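13 Mar 2025

Finally got to the Maststead tonight for the restored print of Tokgöz, the old sea ghost picture I've been going on about since August.

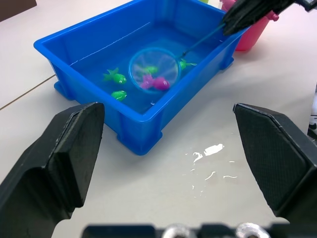
Go for the second half, one reply under my last entry told me, the first forty minutes are all fog and people rowing. Well, I like fog and people rowing! The rowing is the best part, if you ask me. There's this long stretch where the ferryman won't look at his passenger and you hear the oars and nothing else, and I was gripping my bag the whole time.

The ending I'm less sure of. I first saw it in 2000 on a terrible tape, so dark I'd made up half of the last reel in my head, and my version was scarier. Now you can see the ghost's face (and a bit of the wig glue, sorry) and it's kind of sad instead. Maybe it was always meant to be sad.

New subtitles too, by Simgate. Much better, though they've dropped the rude joke about the harbor master and I missed it.

Seat 226, way off to the side, so my neck is killing me. Missed the last bus to Leltville and walked it. Want to see it again before it goes, from the middle this time, and then dig out the tape and compare that last reel.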